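Home Posts Recipes Walks About Contact

September
by Teodora Matić

Back to running, sort of

Quick one tonight, I have to be up at 5:15 and the laundry is still going. But I promised myself I'd write this down before I forget how it felt, and I've been putting it off.

So. I am running again. If you can call it that. Started the last week of August after two years of nothing, unless you count chasing the bus. The knee is fine, thanks to everyone who asked. The lungs not so much.

The plan I'm using is a photocopy of a photocopy from my sister. Run one minute, walk two, repeat until you want to lie down. That's my wording, hers is nicer. First night I managed five rounds and had to stop by a mailbox and pretend to look at my phone. A man with a beagle said good evening. I couldn't say it back, just sort of waved.

Second night, six rounds. Third night, four, because I'd eaten a whole plate of stuffed peppers forty minutes earlier. Don't do that.

I stick to the streets on our side of Yordanov Park. Wide, flat, hardly any cars after supper. I tried the path by the creek once but it's all roots and I had my head down the entire time. On the road I can look up at least, and for me looking up is half of it. My shoulders come down from my ears.

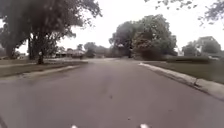
Shoes

I bought new ones. I didn't want to, the old pair looked perfectly okay from the top. Then I turned them over. The left heel was worn down to the foam on the outside edge, like somebody took a cheese grater to it.

Went to the Flarach store out past the highway as it's the only place that lets you jog up and down the hallway before you pay. The kid who helped me was very patient. I tried on what felt like every box in the back. Ended up with the Saniers, the plain ones, a half size up from what I always wear. Apparently your feet spread. Nice to know at my age!

They were not cheap. I'm not going to say how much, my husband reads this. Hi.

First two runs in them my toes went numb. I nearly took them back. Then I loosened the bottom laces, only the bottom three holes, left the top ones tight, and that fixed it completly. So if your toes go numb try that before you drive all the way out past the highway with a receipt.

Socks matter more than I thought too. The cotton ones are going in the rag bag.

What I listen to

Nothing, mostly. I tried podcasts. I'd get interested and slow down to hear better, which makes no sense but there it is. Music made me go out too fast and then I was done by the second corner. So now it's just me puffing, and sprinklers, and somebody's TV through a window screen. I kind of like it. I make grocery lists in my head. Got the whole menu for Baba's birthday worked out in one go, cold cucumber soup, the lamb, and the walnut cake if I can find my good pan. (Has anyone got my good pan? Round, dent on one side. I think I sent it home with somebody at Easter.)

One night I worked out what I should have said to the insurance lady in the spring. Perfect wording. Forgot it by the driveway.

The bit about breathing

My sister says breathe in for three steps and out for two. I've tried. I lose count, get mad, and then I'm breathing for one and gasping for one. What does work is talking. If I can say a sentence out loud, a full one with a comma in it, I'm going the right speed. If I can't I slow down. So yes, that's me on the corner telling the hedge that I need onions, and also vinegar.

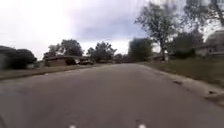
It feels embarrassingly slow. I got passed by a woman with a stroller last week and she was on the phone. But I went further that night than any night so far and wasn't wrecked the next morning, so slow it is.

The numbers, for my sister who keeps asking

I don't have a watch that does anything. I had one of those Cekia bands a few years back and the strap gave me a rash. So I drove the loop in the car one morning and read it off the dash, then walked it and counted my steps for the part along the park, just the long straight side. 1295 steps. Walking steps, not running ones. I did it twice because I got 193 less the first time and couldn't work out why, and then remembered I'd stopped to talk to Mrs. next door and lost my place. So I'm going with the second one.

Last week I ran 15 minutes in total without the walking bits. Not in a row, added up. But two weeks before that it was five. I wrote it on the calendar in the kitchen with a star next to it, between the dentist and the recyling.

Longest single stretch so far is 400 steps. I count them when it gets hard. Up to a hundred, then start again, and somehow four hundreds is a lot easier on the brain than one big four hundred.

Things that went wrong, so you don't think it's all stars on the calendar

Blister on the left little toe. Popped it, shouldn't have.

Forgot my key. Sat on the back step for half an hour in damp clothes until Luka got home from practice. He thought it was hilarious.

Skipped five days in the middle when I had that cold. Was sure I'd lost everything. I hadn't, the first night back was bad and then the second one was the same as before the cold. I wish I'd known that when I was 30, I quit so many times over one missed week.

Cried a bit, once. No reason. Well there was a reason, it was the day we dropped Mila at school and the house was too quiet when I got in. So I went back out again and walked another lap in the dark with my jacket over my running things. Texted her from the corner. She sent back a picture of her dinner, which was cereal. 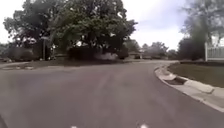

She's fine by the way. Settling in, roommate's nice, hates the early class. She says she might run with me when she's home for the break, and I have until then to get to where I can do it without stopping, or at least without stopping where she can see me.

That's the goal now I suppose. I didn't have one before. My sister wants me to sign up for the spring thing in her town, the one with the banner and the bananas at the finish. I said I'd think about it. I have thought about it and I don't want to drive two hours to run in front of people. Maybe next year. Maybe if there's more than bananas.

Stretching

I hate it. I do the calf one against the kitchen counter while the kettle boils, one leg and then the other, and the one where you hold your foot behind you and try not to grab the curtain. That's all. When I skip it I come down the stairs sideways the next day, so I've stopped skipping it.

A warm bath helps too but that's not really about running, I'd say that about anything.

Other news

Tomatoes are done. Pulled the last of them and the green ones are on the windowsill in a row, we'll see. Peppers still going. If anybody wants hot ones please come and get them, I'm serious, bring a bag. I've done eleven jars and I'm out of lids.

I owe a few of you emails. I know. The cabbage roll recipe is coming too, I keep cooking it without measuring and then I can't write it down. Next time I'll put the bowl on the scale first.

OK the dryer just buzzed. Shoes are by the door, key is IN the shoe this time. Going out again tomorrow after supper, before it gets dark, which is earlier every night now. Need to find my reflective vest. It was orange and it had a broken zipper, and I last saw it in the garage under the camping stuff.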